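Zuletzt aktualisiert: 9. Juni 2026

Wir verwenden Cookies, um die Leseprobe fehlerfrei darzustellen. Einstellungen ändern

Kapitel 2
Aufbewahrung von Kleingerät am Kochplatz

Kleingerät umfasst Essbesteck, Stäbchen, Schöpf- und Wendewerkzeuge. Im Haushalt wird es liegend in Schubladen oder stehend in Behältern gelagert. Die stehende Lagerung benötigt weniger Grundfläche, setzt jedoch einen Behälter voraus, dessen Standfestigkeit auf die Länge der eingestellten Teile abgestimmt ist. Als Richtmaß gilt in diesem Buch eine Behälterhöhe von mindestens der halben Gerätelänge; für Stäbchen von 246 mm sind demnach 123 mm anzusetzen.

Durchbrochene Wandungen fördern den Luftaustausch und verkürzen die Trockenzeit. Eine Unterteilung in Fächer trennt schlanke von breiten Geräten und begrenzt das Kippen. Der mintgrüne Kunststoffbehälter mit sternförmigen Durchbrüchen vereint beide Merkmale: Die Holzstäbchen stehen leicht geneigt, ein weißes, geschlitztes Küchengerät ist im rechten Fach untergebracht.
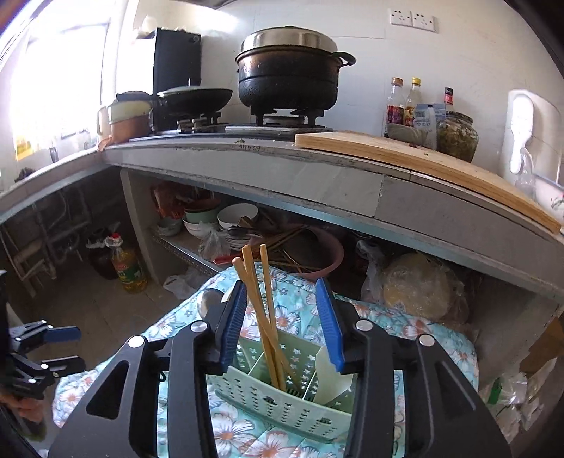 Aus der Lehrküche Gastden kam zur ersten Auflage der Einwand, Fächer erschwerten die Reinigung, und ein offener Becher sei im täglichen Gebrauch vorzuziehen. Der Einwand trifft auf Behälter mit fest eingeformten Stegen zu - bei herausnehmbaren Einsätzen entfällt er weitgehend.

Holz und Kunststoff sind getrennt zu beurteilen. Holz nimmt Wasser auf und ist vor dem Einstellen abzutrocknen. Bei Kunststoff verbleibt Restwasser vor allem in Schlitzen und am Griffansatz. Abschnitt 2.1 behandelt die Trocknung, Abschnitt 2.2 die Anordnung neben der Kochstelle.

Zuletzt erschienen
Jindell: Arbeitsflächen und Abstände
Flumar: Spülen, Abtropfen, Trocknen
Jaber: Offene Regale unter der Arbeitsplatte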